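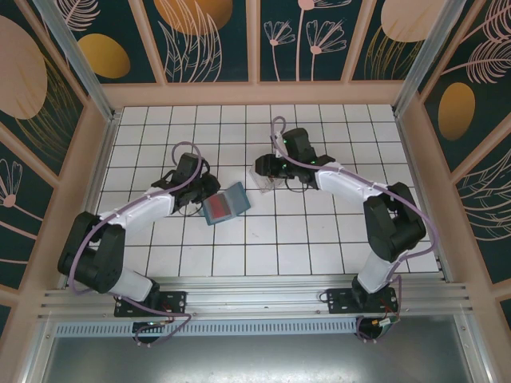

What does a clear plastic container do for a counter full of small things?
It keeps them in one spot and lets you see what you have. The number of things stays the same unless somebody throws some of them out.

Sedholm would like you to believe it does a good deal more. The housewares company, based in Noltden, has started a spring campaign for its Perron line of clear cups and small open containers, and the claim on the front of the leaflet is a bold one: a household that sorts its loose kitchen items into clear plastic will get back 60 minutes a month. The leaflets went out to homes in Cornberg in May, along with a coupon. A larger mailing is planned for the fall.

The method is simple enough to fit on the back of the coupon. Take everything small off the counter. Wipe the tile. Put the sponge and whatever goes with it in one container, stand the tall thin stuff in a cup, set small boxes flat against the wall, and leave the rest of the surface bare. Do it again at the end of the day. That is the whole program, and plenty of people in Cornberg will notice that their grandmothers ran the same one with a jelly jar and a saucer.

Sedholm points to a survey. According to the company, 2803 customers answered questions about how long they spend looking for small household items, and the ones who used clear containers reported spending less time on it. The leaflet prints that in large type. It doesn't say how many of the 2803 already owned Perron products, how the customers were picked, or whether anyone held a watch. Asked about this, Leandro Pacheco, who handles the campaign for Sedholm, confirmed that the survey went to people on the company's own mailing list and that the times were the customers' own estimates.

"People know how long they spend hunting for the scrubber," Pacheco said. "We trust them on that."

Maybe so. People are also known to say kind things about something they have already paid for, and a mailing list of container buyers is an odd place to go looking for doubters. The survey did not ask whether the customers had thrown anything out at the same time, and that seems like the first question anybody would want answered. A counter with half as much on it is faster to search no matter what the remaining half is sitting in.

Then there is the matter of the tile. The campaign's instructions are written for tiled counters, and white tile with dark grout gets a paragraph of its own. The leaflet suggests using the grout lines as a guide, giving each container its own square and keeping it there. It's a tidy idea on paper. Anyone who has cooked dinner on a tiled counter knows how long a cup stays in its square once there are onions to chop. The leaflet has nothing to say about cleaning the grout, which is the part of a tiled counter that takes up most people's Saturday mornings.
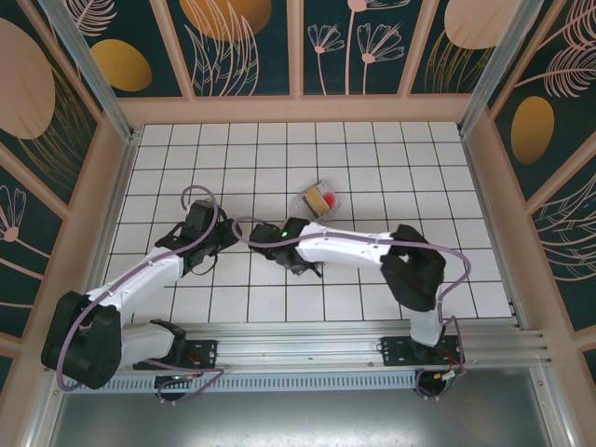
Sponges are where the advice gets thinnest. Sedholm wants the sponge in a small clear container near the middle of the work area, where it is easy to reach and easy to see. Florence Charbonneau, who has cleaned houses in Cornberg for most of her working life and now teaches an evening class in household basics, read the leaflet at our request and stopped at that line.

"A sponge needs air," she said. "You put it away wet in a little tub with sides, you'll smell it before you see it. I don't care how clear the plastic is."

Charbonneau's own advice is to squeeze the sponge out hard, stand it on its edge, and keep the container for things that are dry to begin with. She has no quarrel with clear plastic as such. She keeps rubber bands and bottle caps in an old deli tub and says it has served her well. What bothers her is the price. A set of Perron containers costs more than she thinks anyone should pay for something that comes free with potato salad.

Pacheco said the containers are made to be rinsed and left to drain upside down, and that customers who find a sponge staying damp can simply take it out overnight. The leaflet doesn't mention this. He said a later printing might.

We also asked him about the 60 minutes. It is a nice round figure, and round figures deserve a second look. Pacheco said it was the average of the answers after the highest and lowest had been removed. He could not say how many had been removed. He did say that 304 customers reported no difference at all, a figure that appears nowhere on the leaflet, and that the company had chosen to "lead with the positive experience." It would have been easy enough to print both, and a shopper might have thought better of the company for it.

There is one part of the campaign that costs nothing and may be worth keeping. The leaflet asks people to clear the whole counter before putting anything back, and to pick up each thing once and decide where it goes before reaching for the next. Charbonneau teaches the same thing. Her students start with a single cup, a sponge and a small box or two, and she has them put each one away before she lets them near a full kitchen. She says grown adults will move a small box from one side of the sink to the other four times without ever deciding about it.

"They think they're cleaning," she said. "They're just giving it a ride."

She is less taken with the section on color. Sedholm suggests that the wall behind the counter be dark or patterned so that the clear plastic "stands out," and it recommends a deep teal or a large floral print. Clear plastic doesn't stand out against much of anything, in our experience, and a reader who repaints a kitchen to suit a cup has lost a lot more than an hour. Charbonneau likes a flowered wall well enough but says it should be there for the people who eat in the room. For finding things she would put the money into a better light bulb.

The coupon is good at the Sedholm store in Noltden while supplies last, and the first 600 shoppers to bring one in are promised a free cup. There is no free container for the sponge; that has to be bought with a set. The cups can't be exchanged, and the coupon can't be combined with the clearance table, where last year's Perron containers were sitting at the time of our visit. They are also clear. The only change we could find was a slightly wider lip, and the clerk we asked couldn't find another one.

Sedholm says it will run a second survey after the fall mailing, this time with households that have never bought from the company. Pacheco said the questions are still being written and that he would be glad to share the results, including the number of people who see no change. We have asked for a copy of the questions as well.

Until then, readers in Cornberg who want to try the method can do it with what is already under the sink. Any small clear tub will do, and so will a drinking cup with a chip in it. Charbonneau suggests checking the clock before starting and again after, and writing the two times on the back of the leaflet. Her next class meets at 7 p.m. at the Cornberg library. Students are asked to bring one cup, one sponge and a small box of anything they have been meaning to put away.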